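Passwords That Expire Protect Us Less Than We Think

By Eilif Lindholm

We use cookies to improve your experience on this site. By continuing to read you accept our cookie policy.

In many companies there is still a rule that every employee must change the password after a fixed number of weeks. The rule is old, and I think it was made with good intentions. If a password is stolen, the thief can use it only until the next change. On paper this is a reasonable thought. In daily work it produces weak passwords, and I would like to see it removed from the security policies where I still find it.

I worked for several years as a security consultant for mid-size firms, and one of them was Haslam, a wholesaler with 900 user accounts. The policy there was strict. The password had to contain a capital letter, a digit and a special sign, and it could not be the same as any of the last seven. When we made an agreed test of the stored password hashes, a very large part of them fell in the first evening. The most common form was a month or a season, then the year, then an exclamation mark. The employees had followed every rule. They had also chosen something which any attacker will try before lunch.

I do not blame them. A person who must invent a new secret again and again, between two meetings, will take the old secret and add one to the number at the end. If an attacker has the old password, he can guess the new one without much effort. So the thief from my first paragraph is not stopped by the change. He is delayed for some minutes.
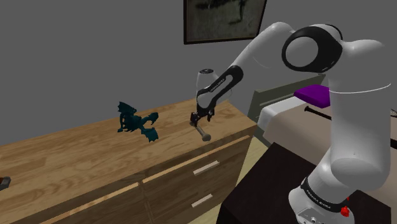
STEDBY, 13/03/2020

The objection I hear most often comes from auditors. They say that expiry is at least a measurable control: one can open the settings, see a number and put a mark in the form. I understand this wish. But a control that is easy to measure can still be a bad control, and the form does not show how many people have the current password on a piece of paper under the keyboard. It also does not show the cost at the help desk. At Viltodley, where I was called in after a phishing case, the help desk had handled 2,000 password resets in one year. The staff were so used to these calls that they did very little to check who was calling. An attacker with a friendly voice could ask for a reset and get it. The expiry rule had trained the help desk to open the door.

What should we do instead? My answer is not very exciting. Let people keep a long password for as long as there is no sign that it has leaked. Compare new passwords with lists of those already known from breaches, and refuse them when they match. Give everybody a password manager and one hour of patient training in it. Most of all, turn on a second factor for mail and for remote access, first for the administrators and then for all others. When there is a sign of a leak, force the change on the same day and do not wait for the calendar.

I must admit that there are systems where this advice is harder to follow. Staltar, a maker of machine parts, had two old production servers which could not support a second factor at all. For such systems I would limit who can reach them over the network, and I would accept a scheduled change until they are replaced. An exception should have a name on it and an end date. It should not decide the rule for the whole office.

Some managers are afraid that removing expiry will look careless if there is an incident later. To them I suggest writing down the reasons, together with the new controls, and asking the board to sign the paper. In my experience the board members are often the first to agree, as they also have to change their passwords and they also forget them.

Related articles
Why your help desk needs a callback rule
Phishing tests: when training becomes a trap
Shared accounts and how to retire them
Choosing a second factor for a small office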